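Sewing at Home, Session 3: Curtain Hems
Beverley Fothergill, Ellwood parent group

Welcome back! Tonight is all about hems, my favorite part of any curtain. Wash and press your fabric first – cotton loves to shrink.
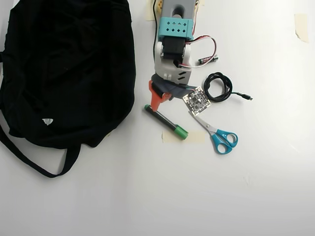 Measure from the rod to the floor, then add eight inches. Fold up four, press, and fold up four again. You get a lovely heavy hem that hangs straight!

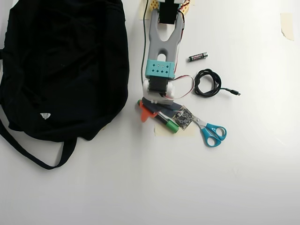

Pin across the fold and sew slowly, close to the top edge. Kids can pull the pins as you go.

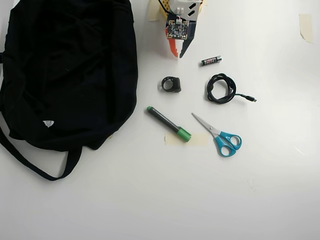

For next time, bring one finished panel and your leftover thread. We start on tiebacks!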